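FOR IMMEDIATE RELEASE
Mon 6 March

Mullico to hand out home medicine cases in Sarnport and Irberg

SARNPORT — Mullico, the home storage company, will give away 1,506 zippered medicine cases to households in Sarnport and Irberg this spring. The cases are free and there is no form to fill out. People who want one can pick it up at any pharmacy counter taking part, or ask for one to be sent with their next prescription delivery.

The giveaway is part of the Mullico Clear Shelf project, which began last August with a survey of 329 homes in the two towns. The survey asked people where they kept their everyday medicines and when they had last gone through them. Most answered that their medicines were in more than one room. Kitchen drawers, bathroom cabinets and coat pockets came up again and again. Many people said they had bought something they already had because they could not find it.

Mullico designed the case with those answers in mind. It is meant to hold what one household uses in an ordinary month, along with a few things kept for colds, cuts and headaches. It is not a first aid kit and it comes empty.

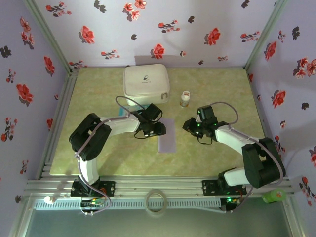 Packing a case takes a few minutes once everything is in one place. Mullico suggests clearing a table and bringing every box, packet and bottle in the house to it before anything goes inside. Flat items are easiest to sort when they are laid out singly, like the light blue one and the lavender one on the table in front of the white case. Anything past its date should be set to one side. Whatever is left can be sorted by who uses it or by what it is for, and the things used most often should go in last so they are on top.

The case has a soft shell with rounded corners and a zipper with a looped pull. The company chose white so that a name or a room can be written on the case with a laundry marker. It is sized to stand on a closet shelf or lie flat in a deep drawer. Mullico asks people not to keep it in the bathroom if there is another choice, as steam from the shower can damage tablets and labels.

Each household will also get two printed sheets. One is a list to keep inside the lid, with room for the name of each medicine, the date it was opened and the date it runs out. The other is a short guide to sorting, in large type. Both were tried out in Irberg homes over the winter and changed after people said the first version had too many columns. The new list has four.

The cases will be given out in 2 rounds. The first is for Sarnport, where 1,106 cases are set aside. The remaining 400 go to Irberg, where fewer pharmacies are taking part. Any cases left over in one town will be moved to the other before the project ends. There is a limit of one case per household, but homes where more than one person takes daily medicine may ask for a second if supplies last.

Bortolotti, which runs pharmacies in both towns, will serve as the main pickup point. Its counters will also take back old and unwanted medicines during opening hours for as long as the giveaway lasts. Packets and bottles may be brought in together in a plain bag. Needles and other sharp items cannot be accepted at the counter and should go to the town collection site.

Small bottles need a little more thought than flat packets. They should have their caps tightened and be packed upright along one side of the case, with the packets standing next to them to keep them from tipping. Glass bottles can be wrapped in a clean washcloth. Leaflets should stay with the medicine they came with — folded once is fine — and labels should face out so they can be read without lifting everything. 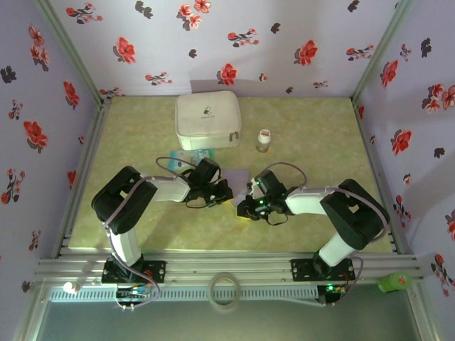
Can medicines be taken out of their original boxes to save room?

Blister packs can come out of the box if the name, strength and expiration date are printed on the foil, and if the leaflet is kept with them. Loose tablets should stay in the bottle they came in. Prescription medicines should be left in the packaging with the pharmacy label on it. Anyone who is unsure can ask at the pharmacy counter.

Households with young children are reminded that the case does not lock. It should be kept in a high cabinet or a locked one, out of sight and reach. The same goes for homes with pets. Medicines that need to be kept cold should stay in the refrigerator, and the printed list has a line for noting them so they are not forgotten when the rest of the case is checked.

Mullico recommends going through the case twice a year. The list inside the lid has a row of boxes for this, and people can mark each check with the date. Fresh lists will be available from Bortolotti counters after the giveaway has ended.

Cases can be wiped clean with a damp cloth. They should not be put in a washing machine or dryer.

About Mullico
Mullico makes storage bags, cases and drawer inserts for the home. Its office and packing room are in Sarnport.

About Bortolotti
Bortolotti runs pharmacies in Sarnport and Irberg and delivers prescriptions in both towns.

Press questions may be sent to the Mullico office in Sarnport. Sample cases and copies of both printed sheets are available to newsrooms on request.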